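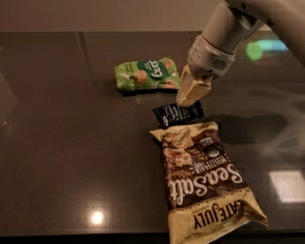
Notebook / Perception + grasp planning

2023-09-17

Glossy counter again. I've been putting this off for ages and Lotte finally said she'd sit with me on the segmentation side if I stopped complaining and wrote things down as we went, so I'm writing things down as we go.

Where we are: three snack packages on the dark counter, the big Late July bag nearest, the little navy packet tucked partly under its top edge, the green pouch behind. Target is the navy one. The gripper tip is at the packet's upper edge and that's the pose I want to talk about, as the planner and I disagree about whether it's any good.

The planner (Renaud, the current branch, not the one Godelieve is rewriting) picks its approach from the mask centroid plus the short axis of the fitted rectangle. Fine for a box on a table. But when a bigger bag covers part of the packet, the visible mask isn't the packet! It's a strip, and the centroid of the strip slides away from the overlap. So you get a grasp that's nicely centered on what the camera can see and off center on the thing itself. I knew this in theory. Watching the numbers scroll past in the viewer made me a lot less relaxed about it.

Lotte's idea was to let the rectangle fit grow under the neighbor, so if the mask edge is shared with something the depth says is higher, treat that edge as unknown and don't let it constrain the fit. I hacked it in before lunch. It's maybe the ugliest function I've written this year (sorry, whoever merges this) but the fitted rectangle now looks like a snack bar wrapper and less like a ruler. Flag is called fit_open_edges, off by default, please leave it off until I've cleaned up the neighbor lookup.

Now the reflections. Ugh. The stone is polished enough that the overhead light shows up as a bright round blob on the left, there's a big pale rectangle over on the right, and the arm has its own ghost lying on the counter to the right of the chip bag. Depth on the shiny patches is either missing or it's somewhere below the counter, which the plane fit does not enjoy. Gonasow (our segmenter wrapper, for anybody reading this from the other team) kept proposing the pale rectangle as an object. Score of a real thing, too, up there with the green pouch. I can see why: straight edges, different color from the background, about as convincing as a sheet of paper.

What I tried, in the order I tried it:

Raising the proposal score threshold. Kills the rectangle, also kills the navy packet on a good share of frames. Dark packet on dark stone, there's hardly any contrast to work with except the printed text. Reverted.

Fitting the plane only from pixels outside the highlights, then throwing out any proposal whose depth is mostly missing or mostly under the plane. Much better. The rectangle went away and stayed away through the replay. The arm's ghost still pops up once in a while as a thin sliver.

Masking the ghost by reflecting the arm model through the fitted plane and rendering it. I was so pleased with this one! We already have the arm's geometry and joint state for self filtering, so it's one extra transform and a second render. Works well near the wrist and drifts the farther out you go, I suspect from the plane normal being a little off. Lotte thinks it's the camera extrinsics. We have a bet on, loser relabels the November set.

The shadow is a separate headache. The arm throws a soft one across the counter to the right of the packet and behind the top of the chip bag, right where the open edge logic is trying to decide who is on top of whom. In color alone, shadow plus navy wrapper plus dark stone is mush. I've switched the ordering decision to depth only for now and put color back to being used for labels. Note to self: that makes us more dependent on depth in exactly the place where depth is worst, so don't get comfortable.

Labels are also a bit funny today. The print on the big bag is upside down from the head camera and the text reader in Harent doesn't try rotations unless you ask it to. With rotation on, it picks up "Sea Salt" (cursive, I wasn't expecting that) and LATE JULY on the lower band. The navy packet's text runs sideways and I get fragments. I set it to try 4 rotations per crop and keep the most confident, which costs a bit of time per object but only runs once per scene, so who cares.

On the control side I haven't changed much. Descent goes in 2 stages, fast to the pregrasp pose and then slow with the contact check on. Godelieve wants the switch height pulled from the plane estimate and not hard coded, and she's right, but with the plane estimate behaving the way it did this morning I'd like a floor under it. Compromise: take the estimate, clamp it to within 15 mm of the surveyed counter height, log loudly whenever the clamp kicks in. She grumbled and approved it.

One thing I noticed while scrubbing the logs - the finger opening direction gets picked after the approach, from whatever's left of the reachable set. With the big bag pressed up against the packet that means we can end up choosing an opening where one finger has to go down through chip bag. The collision check ought to catch that, except the bag's crinkled foil comes through as a noisy height map and the checker's inflation is set low. I bumped the inflation for bag class objects only. Leltska sim is happy with it. Leltska sim is happy with lots of things, its bags are basically pillows.

Still open, roughly by how much it bugs me:

- clean up fit_open_edges and write a test with a synthetic overlap
- normal vs. extrinsics, settle the bet (recalibrate the head camera first, then rerun the same replay)
- choose approach and finger opening together, Godelieve has a sketch of this on her branch
- the seam in the stone on the far left came up as an edge feature twice, harmless so far, keep an eye on it
- ask whether the contact threshold is per object class or global, I've read the config and still can't tell

Replays are in the usual folder under glossy_overlap, with my notes in the text file next to them. If you rerun them, use the new plane fit or you'll be chasing the pale rectangle all afternoon like I did. Lotte has the rotation patch on her machine and will push it once the linter stops yelling at her.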